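I've started skipping encores, and I want to make a case for it before my friends stop inviting me to shows.

Last August I saw Skelov at the old hall in Bramville. 512 seats, all of them full, and the band played like they had a train to catch. Great set! Then they walked off, we clapped for 8 minutes (my hands hurt), and they came back to play the one song every person in the room had been waiting for. It was printed on the set list taped to the monitor. I could read it from the second row. 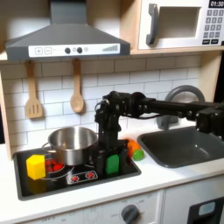
So why the pretending? I like a surprise as much as anyone, but a planned surprise is just a break with extra clapping. Gresance does it better – they play straight through, say goodnight, and the lights come up. When I saw them in Lindsay I was out the door by 10 and still humming on the drive home.

Play the big song fourth. Play it first, even! I'll stay for the rest, I promise.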